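Sat 13 September
Posted by benchside_bex

Right, a few of you asked how it's going at work since the arms came in, so I'm going to do a thread. Cup of tea in hand, no plan, sorry in advance.

12 replies 41 shares

For anyone new: I work at Osten. We take in old office computers, strip out what can be used again and send the rest off for metal. I've been on the benches there for years and until March every single screw was done by a person with sore thumbs.

Then Değirmenci, who own the building and most of us, decided we'd have a robot cell on the desktop line. We all got the email on the same afternoon and you could have heard a pin drop in the canteen. I went home and looked at job adverts, I'll admit that.

9 replies 30 shares

So what does it do all day? Mostly the inside-the-case stuff. Lid off, PC on its side, and the arm goes in for the plastic bits and whatever's sitting in them. I used to do the blue drive brackets by hand and my nails have never forgiven me.
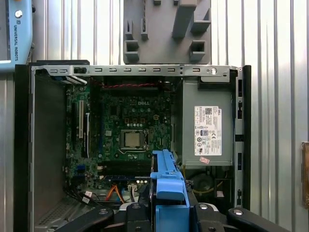
Has anyone lost their job over it?
None of the bench staff have gone so far. Two people who left over the summer weren't replaced though, and I think we all noticed that, so make of it what you will.

What did change is who does what. There were eight of us in a row doing the same thing. Now 3 of us look after the cell and the others have moved to testing and packing, and I know at least one who'd swap back tomorrow because she misses the chat. You can't have a good natter across the testing room, it's all headphones in there.

My own job is a funny one now. I load, I watch, I sort out the ones it can't manage, and I write down why it couldn't manage them. Bent rails, a latch that's snapped, cables somebody has stuffed in where they shouldn't be. That last one is the big one! Cables are the enemy. I can hook one out of the way with my little finger and not even think about it, and then I have to explain what my little finger did to a programmer on a video call.

17 replies 22 shares

The programmers are from a firm called Bistard and they're a nice lot, to be fair to them. First week they kept saying "just grip it in the middle" and I kept saying it doesn't come out if you grip it in the middle, you want it lower down. Took until the Thursday for someone to try it my way. I was unbearable for the rest of that shift.

Which brings me to my actual moan -- none of that goes in our pay. The cell has what they call a recipe for each model of PC, and a good chunk of what's in those recipes came out of our heads. We're still on the same grade as when we were just pulling screws. The union rep has raised it and we've been told it's "under review" since before the summer holidays.

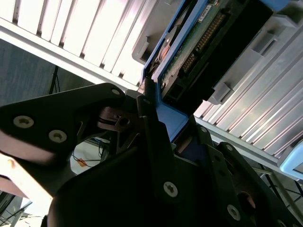 And I'd like that review to finish before they bring in the second cell, which is meant to be for laptops. Laptops are horrible. Glue everywhere. They'll be needing our heads a lot more for that one.

Good things, because I'm not just here to grumble:

My wrists. I used to wear a splint to bed and I haven't had it on since spring. My GP asked what I'd changed and I said, well, I got a new colleague.

Also the targets board has gone. It used to have our initials on it with a number next to each, and I hated that thing. Now there's one number for the whole line. On our best day so far it said 791 for the week and the manager bought doughnuts. Under the old board that would've been one person getting a pat on the back and seven of us sulking.

6 replies 20 shares

Bad things: it's a different kind of tired. I used to come home achy and now I come home with my brain like porridge. Watching something for hours in case it goes wrong is hard work and I don't think the people who plan the rotas have tried it. We asked for a swap every 30 minutes and got one every hour, and I can tell you that second half drags.

A mate at Paseck says they've got the same setup and they do get the shorter swaps, so it can be done. I've passed that on to our rep. Twice.

Somebody in the replies wants to know if I'd go back to how it was. Depends which day you ask me. On a Monday with a pallet of the old towers in, no chance, the arm can have them. On a Friday when it stops every ten minutes and I'm stood there resetting it with the radio off, I'd quite like my screwdriver and my row of daft women back.

Will update when we hear about the grading. Tea's gone cold, off to make another.

38 replies 64 shares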